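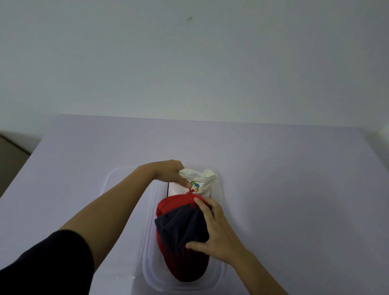 ## 1. Purpose of the project

Our group looked at how to pack clothing and hats for the Flenance clothing drive. Last year the donations went out in cardboard boxes, and the people who received them had to dig through everything to find one item. We wanted to find out if small clear containers with lids would work better for sorting and shipping.

The work was done by Huguette Morin and Colton Després. Huguette did the folding tests and Colton kept the records and wrote most of this report.

## 2. Materials

- Clear plastic containers, rectangular with rounded corners
- T-shirts from the donation pile
- Baseball caps from the donation pile
- A white table against a wall
- Kitchen scale and notebook

We had a budget of $21 and spent all of it on containers.

## 3. Method for shirts

Each shirt was folded lengthwise and then rolled. Rolled shirts held their shape better than flat ones when the container was tilted. A white T-shirt with a logo of colored cubes was placed at the far end, with the logo facing up so it could be seen without unpacking. One full container of clothing weighed about 900 grams.

## 4. Method for caps

Caps were harder. The crown takes up space and the brim should not be bent flat. We tried two ways: side by side, and nested with one crown inside the next. We used a white cap with a multicolored logo, a red cap with a "Back Packing Gear" patch, and a charcoal gray cap with a dark red brim and monogram. The adjustable straps were tucked in before nesting. 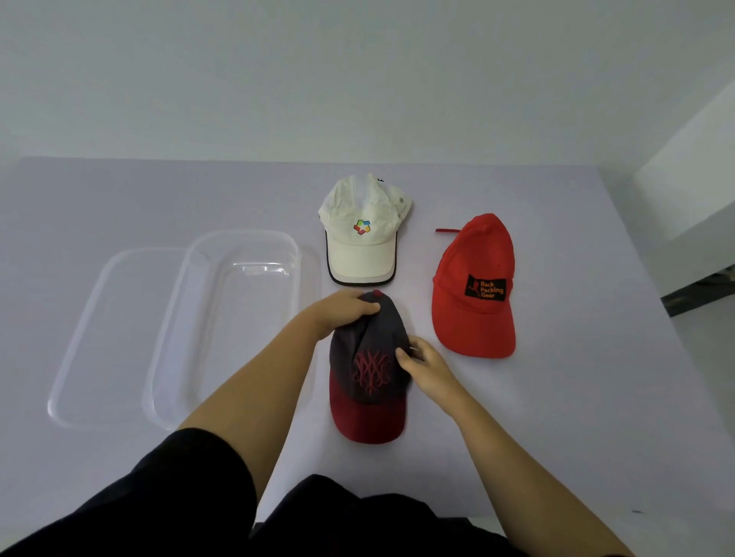

*Grotcombe, 13 October 2020*

Second packing session. We repeated the cap test using the nested method only. Side by side wasted too much room, and the lid pressed on the crowns. Nested caps went in more easily, but the front of each crown has to be shaped by hand first or it folds inward.

## 5. Results

Shirts are a good match for this size of container. Caps need a deeper one. For the drive we recommend keeping the two apart and writing the contents on the lid. We did not test jackets or shoes, and we did not check how the containers stack in a van.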